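3月15日 作業ノート(天板の補修、つづき)

朝イチでBendachの棚卸し。ワックス棒の薄茶が残り3本、濃いのは手つかず。薄いほうばっかり減る。4月の発注にまとめて入れる、忘れないこと。

Skurkbyの天板、番手を変えて試し拭き。手持ちの端材でやった分のメモ:
・メラミンスポンジ 軽い汚れは落ちる。ただし艶がそこだけ変わる。却下
・中性洗剤+ぬるま湯 まずこれ。毎回これから始める
・消しゴム(白) 意外といける。ゴム跡の黒ずみだけなら十分
・アルコール 端材では白くなった。面積小さくても使わない

端材は34番の箱に戻した。ラベルはがれかけてるので誰か気づいた人貼り直しといてください。

Grasuraの見積もり、天板交換だと1,158。単位書いてないけどたぶんユーロ。送料別。高い。補修で済むならそっちで。Karunaratneの共用机のほうは角の欠けだけなので後まわし、パテは硬化60分と書いてあるが前回は倍待ってもまだ爪が入った。室温のせいか、混ぜが足りなかったか。次は少量を先に練って別の板で確認してから。

午後、補修の順番を決めた。
1 洗剤で拭く、乾拭き
2 消しゴム
3 それで残ったら表面の削れとみなす
4 ワックス棒、色は二段で
5 余分をヘラで落とす

3の判断がいちばん難しい。明かりの向きで全然見え方がちがう。正面からだと消えたように見えて、横から見るとまだある。これで前に一回、終わったつもりで返して戻ってきた。確認はかならず二方向から。あと光の反射が強いところは避けて見る。カーテン半分しめるだけでもだいぶ違うかんじ。

色合わせは木目の線じゃなくて地の色に合わせる。線のほうに合わせると濃くなりすぎて、遠目にシミみたいになる。線はあとから細い筆で足せばいい。面倒なら足さなくても、たいして目立たない。

ヘラの先が丸まってきた。研ぐか買うか。とりあえず今日は古いカードの角で代用、わりと良い。布も洗うこと、ワックスがついたまま乾かすとつぎ使うときに筋が出る。

手順書の「補修前の記録」の欄、せまくて書ききれないので行を足した。場所、向き、長さ、触って引っかかるかどうか。引っかかりは指の腹より爪で見たほうがわかりすい。

残り:
・ワックス棒の発注
・パテの練り直しテスト
・Grasuraに単位と納期を聞く

天板の記録欄には、傷をひとつずつ分けて書くことにした。「キズ多数」だとあとで読んでもどれのことか分からない。灰色の擦れは縦に細長くて、上がやや幅広、下は尾を引くように細い。表面が荒れた感じなのでワックス候補、これを1番。右下の短い斜めの線はずっと薄いので2番、たぶん触らないほうがきれい。木目がV字にたわんでる所を位置の目印にすると書きやすい、寸法を当てなくても場所が伝わる。1番から先にやる、色は薄茶で始めて足りなければ足す。
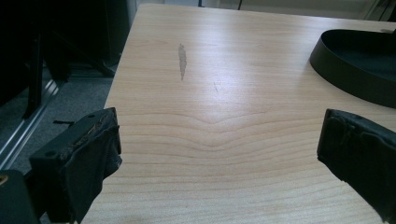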